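Unit 6: Tabletop Object Sets and Hanging Storage
Course handout, September term

6.1 Scope

Unit 5 covered drawers, bins and closed containers. This unit covers open tabletop layouts, where every object is reachable from above or from the side and where the storage fixtures are themselves loose objects standing on the table. Three fixture types are treated: the vertical stand with pegs, the flat plate, and the horizontal rack. Students should have read the Unit 5 notes on support surfaces before starting.

The terms used for layout positions are the same as before. The near edge is the side of the table where the operator stands. The far edge is the opposite side. Left and right are always given from the near edge.

6.2 The peg stand

A mug tree is a household stand with a single post, a base and a number of pegs set at an upward angle. It is sold for cups, but any item with a closed loop can be hung on it. For the exercises in this unit it serves as the main hanging fixture.

The following properties matter when a stand is chosen or evaluated.

Post section. A square post gives four flat faces, and a peg on one face is well separated from a peg on the adjacent face. A round post of the same width allows pegs at any angle, but the angle is harder to judge by eye and harder to write down.

Base. A round base tips equally easily in every direction. A load on one peg moves the combined center of mass toward that side. The stand remains upright as long as the center of mass stays over the base. With a light item such as a loop of string this condition is met by a wide margin. With a full-size ceramic mug on an upper peg and all other pegs bare, the margin should be calculated before the item is released.

Peg angle. A steeper peg holds the loop more securely and requires a longer lift to clear the tip. A shallow peg requires less lift, and the loop slides off more readily if the stand is bumped.

Peg height. Lower pegs place the load close to the table and keep the stand stable. They also leave less room between the hanging item and the table surface. A long loop on a low peg may touch the base.

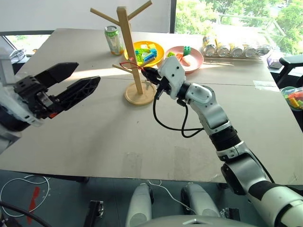
6.3 Hanging a flexible loop

A rigid handle keeps its shape. If the opening is presented at the right height and angle, the peg passes through it. A loop of thin string does not keep its shape, and the opening has to be maintained while it is moved. Gravity pulls the two sides of a hanging loop together, so a loop held at its top closes to a narrow slot.

The hanging operation is broken down as follows.

a. Pick the loop up at one point and let it hang freely until it stops swinging.
b. Bring the loop level with the peg tip, on the outer side of the peg.
c. Move toward the post so that the peg tip enters the opening. The tip must enter below the grasp point.
d. Continue until the loop is past the midpoint of the peg.
e. Lower until the top of the loop rests on the peg and the string goes slack at the grasp point.
f. Release, then withdraw along the direction of the peg.

Step f is the usual point of failure in the records from earlier terms. If the withdrawal is sideways, the string can catch and be drawn off the peg again. The stand may also be dragged a short distance, which invalidates any position measured before the move.

Unloading runs in the reverse order. The grasp is taken at the top of the loop, close to the peg, and the first movement is upward. A first movement outward along an angled peg increases the tension in the string and tilts the stand.

Contact with the post should be recorded whenever it occurs, including contact that does not displace the stand. Use code C1 for contact without displacement and C2 for contact with displacement.

6.4 Plates as loose containers

A plate defines a region. It has little or no wall height, and an object placed near the rim can leave the region with a small push. Color is used here as the main label: the yellow plate and the pink plate are referred to as Y and P in all worksheets. Both are round.

Building blocks on a plate are counted as one of two states.

Piled: at least one block rests on another block. The lower block cannot be removed without moving the upper one.
Spread: every block rests directly on the plate and can be removed in any order.

A piled group must be written down from top to bottom as far as it can be seen. Blocks that are hidden are entered as "not visible" and are not guessed. A block that is partly hidden by another fixture is entered with its color and the letter h.

Sorting by color across two plates is covered in Worksheet 6B. Note that green occurs on both plates in some of the starting layouts. A rule that sends all green blocks to one plate will therefore require at least one transfer, even if the rest of the layout is left alone.

6.5 Upright drink containers

A can or a bottle standing behind the peg stand is treated as an obstacle unless the worksheet names it as a target. The two differ in several respects. An aluminum can has a stiff rim and a thin side wall, and an empty one dents under moderate side pressure. A plastic bottle has a narrower neck, and its side wall may flex over a longer distance before it resists. The bottle is normally taller, so its center of mass is higher when full.

For both, the clearance to the nearest peg is taken at the height of the peg and not at the table surface. A stand with pegs reaching to the left has a much wider footprint at peg height than its base suggests. Students regularly place the container clear of the base and find it directly under a peg.

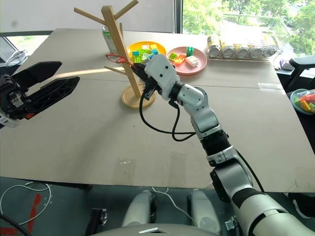
Barnomport Program in Applied Handling, Household Objects Section

6.6 The horizontal can rack

A wire rack stores cans on their sides. Weight is carried by the wires at the front and rear of each can, and neighboring cans limit sideways movement. Five cans lying in a row with their tops to the front form the reference arrangement for Worksheet 6C.

Three observations apply to this arrangement.

The graspable part of a racked can is small. With the top facing forward, the operator has access to the rim and a short length of the wall. The labels are visible at an angle only, and the rotation of each can about its own axis must be read from whatever part of the label shows.

An end can has a free side, depending on the rack. A middle can has a neighbor on both sides. Removal order therefore affects the difficulty of each removal, and the order must be entered on the worksheet.

A can returned to the rack has to be turned from upright to horizontal. The turn is made in free space in front of the rack, before the can is brought into line with its slot. Turning over the wires is not permitted in graded runs.

6.7 Far-edge placement and lighting

Fixtures placed along the far edge are the least accessible and should be those used least often in the exercise. Where the far edge faces a window, daylight falls toward the operator. Metal tops and wires then produce highlights that shift during the day. Shadows of upright objects can be used as a check on position, but only within one run.

A run started in the morning should not be continued in the afternoon. If this cannot be avoided, enter the time at which work resumed.

6.8 Recording

All runs are entered in Justisel under the layout number, for example 2,373 or 1,927. Layout 1,927 is the loop-hanging layout and layout 2,373 is the mixed layout with all three fixtures. The maximum time for either is 600 seconds, counted from the first contact with any object.

The minimum entry consists of:

Layout number
Start state of Y and P (piled or spread)
Peg used, by side and by upper or lower position
Contact codes
End state of every object moved

Objects not moved are left blank. Do not copy the start state into the end column.

6.9 Worksheets and reading

Worksheet 6A, hanging and unloading. Worksheet 6B, plates. Worksheet 6C, rack. Completed sheets go in the tray by the Friday session. The Shi tables for peg angle and the Vurkham notes on loop geometry are in the course folder. Read the Vurkham notes before attempting 6A, in particular the section on slack at release.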